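Rendoner suturing set, corrected release
README

Last updated: July 2022

Summary

This release replaces the February one. Please delete the February copy if you still have it. A fault in the grip channel of the right instrument made part of that release unfit for training, and two groups had already trained on it before we found the cause.

The set holds 3953 segments of robot suturing. Each segment has video from a fixed camera, joint positions for the left and right arms, commanded and measured jaw angle, and a text label for the step being done (needle drive, needle pickup, thread pull, knot, idle).

What went wrong

The right arm reported its jaws as closed when they were open. The error was not constant. It started when the Bikura controller dropped a packet on the jaw channel and then kept sending the last good value with a fresh timestamp. Nothing downstream could tell a held value from a live one. The logs looked complete and passed our checks, which only looked for gaps in time.

The fault could last for up to 19 seconds. It cleared itself at the next change of tool or clutch press, and that is why it never showed up in the start-of-day test.

We first noticed it when a policy trained on the February data pulled away from the needle with its jaws still open, again and again, on the bench. At first we blamed the policy — its reward for speed was set high — and lost some weeks on that. Only when we played the video next to the jaw plot did the mismatch show.

Why it matters for safety

The force limit on the right arm is chosen from the reported jaw state. With jaws reported as closed, the Conari safety layer allows the higher limit used for pulling thread. An open jaw moving under that limit can press a prong into tissue, or catch a loop of thread, before the arm stops. Do not run any model trained on the February release on hardware, even at reduced speed.

What changed

- Jaw state is now read from the motor encoder on the Maes board, not from the controller's summary message.
- Every packet carries a counter. A repeated counter value is written as missing.
- 50 segments were removed where jaw state could not be recovered.
- Segments with a repaired jaw channel have jaw_fixed set to 1.
- The time check now also flags any jaw value that stays exactly the same for 6 frames while the motor current changes.

Checking a segment by eye

If you doubt a jaw label, compare it with the video before using it. Needle pickup is the step to look at first, as the jaws should be open on approach.

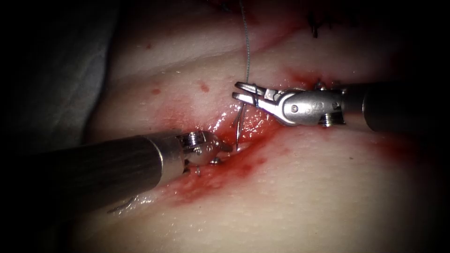

Right instrument with jaws open near the needle and thread; left instrument tip beside the needle.

Known issues

Video is dark toward the corners. Small fittings on the wrist can be hard to make out there, so don't rely on corner pixels for tool pose.

The left arm uses the same controller and could show the same fault. We found no case of it, but the left jaw channel has been moved to the encoder too — the older values are kept in left_jaw_raw.

Step labels were made by hand before the repair and have not been redone. Where a label and the new jaw channel disagree, trust the jaw channel.

Reporting problems

Open an issue in the Rendoner tracker with the segment number and the first frame where the values look wrong. Include your loader version.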